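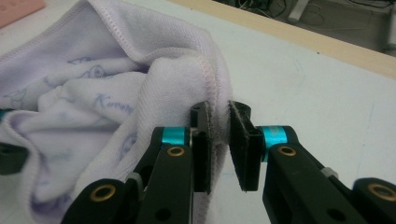 The lavender one, mid-fold

August 19, 2018

Towels, then. I said I'd do them at the start of the month and I've finally done them, and I feel far more pleased with myself than anyone should over a pile of washing (I've had two biscuits on the strength of it and may have a third).

It all began with the cupboard on the landing. I went to get a clean pillowcase on Friday and the door wouldn't shut again afterwards. I pushed, I leaned, I did the thing with the knee, and in the end I wedged it with the ironing board and walked off. By this morning the ironing board had slid and half the middle shelf was on the carpet, so that was my Sunday settled for me! I made a big pot of tea, put the radio on and brought everything down by the armful.

What a lot of rubbish we keep. There's the set from Quintanilla, which we bought on that holiday when the suitcase went missing, and which has never dried a single person in its life. It just moves the water about. There's the brown bath sheet that came with the flat. There are the two Lindau ones, thick as rugs, lovely to get out of the bath into and then wet until Wednesday. And then all the odds and ends, flannels mostly, and a tea towel with a map of somewhere on it that I can't remember going to.

The lavender one I'd forgotten completely. It's microfibre, terribly soft, with a pinkish stitched hem and little cartoon figures drawn in blue line, and some curly blue writing that starts "Kerr". I had it heaped up in front of me for ages while I decided what it was for. It's the sort of thing you'd put out for a visiting niece. Too nice for the dog, anyway, and much too nice for the car, which was where it would have gone if I'd been in my morning mood.

I should say something about the folding, as I've changed my method and I know I'll forget by Christmas if I don't write it down. I used to do halves, then halves again, then a sort of hopeful squash. Mavis Gallagher showed me thirds back in May when I was staying with her at Tresemton, and I nodded and went home and carried on with halves. Today I tried it properly. Long side in by a third, other long side over the top, smooth it flat, then in half and in half again, with the fat folded edge facing out when it goes on the shelf. It makes a tidy little block. The Lindau ones won't do it, they're too thick and they spring open like a book with a broken back, so those I've rolled.

Microfibre is slippery stuff to fold, I found. Cotton stays where you put it, but this slides off itself the minute you look away, and the pile snags on any bit of rough skin, which makes me shudder all the way up to the elbows. I know people who can't bear to touch it for that reason. Hand cream first would have been a good idea. The best I could manage was to get the edges level at one end and hold on tight to a good thick pinch of it, then pull the rest straight. I had about three goes and the third was all right.

I also looked up how you're supposed to wash it, having always thrown everything in together on whatever the dial was pointing at. No fabric softener! Apparently it coats the fibres and then they won't soak anything up. Cool wash, no softener, and keep it away from the fluffy cotton things or it picks up every bit of lint in the drum. So that's a whole separate load for one towel, unless I save up the dusters. I've put a note inside the cupboard door.
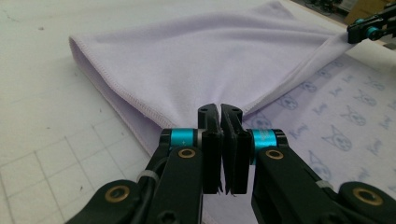

Mavis rang while I was still in the thick of it and I read her the note over the phone. She said that was all very well but she'd washed hers with everything else for 9 years, softener and all, and they dried her hair perfectly nicely, and what I really wanted was a splash of white vinegar in the drawer. I said wouldn't it smell. She said only to the cat. Then we got on to her hip, and the new bus times, and by the time I put the phone down the tea was stone cold and I'd lost track of which pile was which.

I've got there now, though. Bath sheets are on the bottom shelf, hand towels in the middle, flannels in the old Prindutel biscuit tin with the lid off so that I can see them. The brown one is going to Rosalind for the allotment shed. She asked for old ones weeks ago and I kept saying yes, yes, and never doing anything about it. The Quintanilla set can go with it if she'll have them, they'll be fine for muddy boots or for wrapping dahlias, whatever it is she does up there. I've put them in a bag by the front door where I shall trip over them until Tuesday.

The cupboard door shuts! I've opened and closed it five times this evening purely for the pleasure of hearing it click. The lavender towel is at the front of the middle shelf, hem outwards, looking very smart, and I've decided it's for guests only (me included, if I'm poorly).

Sheets next. There's one fitted double in there that I've never once managed to fold flat and I'm not starting on it tonight. Must get vinegar, and more hand cream, and ring Rosalind before nine.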